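Notebook, Skivville workshop – September, just after 4

Carrying on from the last entry, which stopped because the pen did.

Floor again. I have now read the Lamport sheet on sweeping (two pages, one of them a cover) and can report that it advises working from the far side towards the door. It doesn't say what to do when the far side is where everyone keeps their chairs. Jhair Yupanqui's view is that you sweep what you can reach and call the rest storage.

Tried the long-handled brush against the short one for the light stuff. The short one is fine for sawdust and hopeless for wrappers, which it pushes along in front of it like a very slow dog walker. The long one lets you sit down, and I will admit that this weighed heavily in my assessment. From a low seat you can hold the pan still with the left hand and bring the litter to it with the right. Standing up, the pan tips back each time you lean and you get to sweep the same crisp crumbs twice.

Bottles are the real nuisance. A 500 ml one rolls if you hit it in the middle and spins if you catch the end. Jhair says to pick it up by hand like a normal person. Noted, under protest. Wrappers first, bottle last seems the better order, as a bottle in the pan leaves no room for anything else and then hops out on the way to the bin.
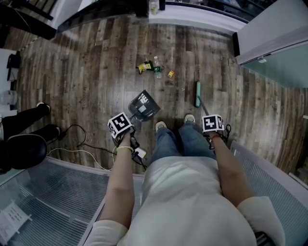 Pan on the left, green brush on the right, bottle and wrappers still to do.

The planks are a dark brown wood grain and very forgiving, which I count as a fault. Anything brown vanishes until you stand on it. A white scrap shows up from across the room, so for once the paper offcuts are doing us a favour.

Things to sort out:

Cables. They need to come up off the floor before sweeping, whoever's they are. Going round them leaves a neat little hedge of fluff, and I have been blamed for the hedge.

Pan. The Boateng one has a better lip but lives upstairs and nobody brings it back. Ask again, nicely.

Bin. Still too far from the snack shelf, hence this entire page. Jhair measured the gap at 297 cm and wrote it on the wall in pencil, so there are now 2 jobs: move the bin, rub out the wall.

Brush heads. Taddale do replacements but only in pairs. Have put one pair on the order with the sandpaper.

Next time: try the whole thing with the chairs stacked first, and see whether the fluff really does come from under them or whether I have been unfair. Kettle on, left the pan by the sink.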